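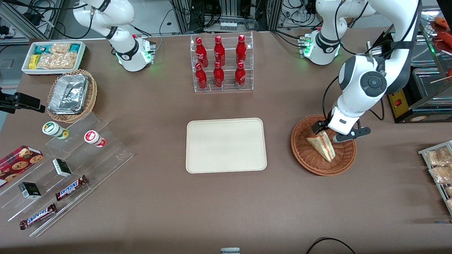 Sandwich in the wicker basket, with the cream-colored tray on the table.

Section 2: Pairing Your Ornwood Clip-On Air Monitor

Welcome to the part where your Ornwood starts talking to your phone! Take your time with it, and do read the steps through once before you begin. You will need the Rilberg app (the free version is fine) and a monitor that has been charged until its light stays solid.

1. Open the app and tap Add Device. If it asks to use Bluetooth, go ahead and say yes.

2. Hold the side button down until you hear 2 short beeps, then let go. A third beep means you held on a little too long, so switch the monitor off and try again.

3. Pick Ornwood 831 from the list. Your neighbor's monitor may turn up there too, so check the last digits against the sticker inside the clip.

4. Set the monitor by an open window and leave it alone for nine minutes while it takes its first reading.

Note: The monitor stores nearly 1,000 readings on its own, so a day away from your phone is nothing to fret over.
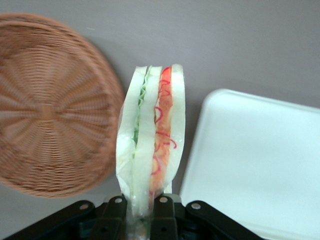
Sandwich held upright between the wicker tray and the white tray.

5. Clip the monitor to a collar or bag strap with the vents facing out. Scarves are lovely, but please keep them off the vents.

Caution: Never rinse the monitor or wipe it with alcohol. A soft dry cloth is all it wants.

If you own the older Purnen clip, turn to Section 3 before going any further.

Revised April 26, 2020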